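Weiße Stoffservietten wieder richtig weiß bekommen - so mache ich das

29.09.2018 | 66 Kommentare | 68 Mal geteilt

Meine Stoffservietten habe ich vor Jahren auf dem Flohmarkt in Drolivport gekauft, einen ganzen Stapel, und natürlich alle in Weiß. Schön, aber Rotwein, Tomatensoße und Lippenstift bleiben halt nicht weg, nur weil man nett zu seinen Gästen ist. Ich habe ziemlich viel ausprobiert und bin bei einer Methode hängen geblieben, die bei mir immer wieder klappt.

Was ihr braucht

Sauerstoffbleiche als Pulver (ohne Chlor!), Gallseife, eine alte Zahnbürste, einen großen Eimer und Geduld. Ich nehme das Pulver von Loronel, das aus der Drogerie tut es aber genauso.

Schritt 1: Flecken einzeln vorbehandeln

Servietten kurz kalt abspülen, Gallseife auf den Fleck, mit der Zahnbürste sanft einarbeiten und 10 Minuten liegen lassen. Bitte kein heißes Wasser, solange noch Ei oder Soße drin ist, sonst brennt sich das richtig ein. Bei Kerzenwachs erst kratzen, dann mit Löschpapier bügeln.

Schritt 2: Einweichen über Nacht

Pulver in warmem Wasser auflösen, Servietten rein, alles gut untertauchen. Ich stelle einen Teller obendrauf, damit nichts hochkommt. Am nächsten Morgen ist das Wasser meistens grau-gelb - eklig, aber sehr befriedigend!

Schritt 3: Waschen und durchsehen

Ab in die Maschine bei 60 Grad, wenn das Etikett es erlaubt, und keinen Weichspüler (der macht den Stoff wasserabweisend, und wer will das bei einer Serviette?). Danach kommt jedes Teil einzeln auf den Tisch und wird bei Tageslicht angeschaut. Auf hellem Holz sieht man Weiß gut, auch wenn der Stoff noch ganz zerknautscht ist.

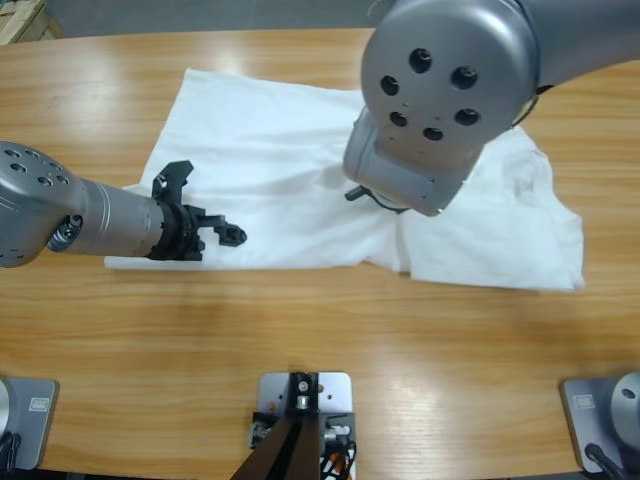 Schritt 4: Trocknen und bügeln

Am liebsten draußen in der Sonne, die bleicht nochmal nach. Leinen bügle ich leicht feucht und von links, Baumwolle ist mir ehrlich gesagt egal. Gestärkt wird bei mir nur an Weihnachten.

Auch interessant
Tischläufer aus Resten nähen
Rostflecken aus Leinen entfernen
Mein Waschküchen-Umbau in Bralesstead
Gardinen waschen ohne Bügeln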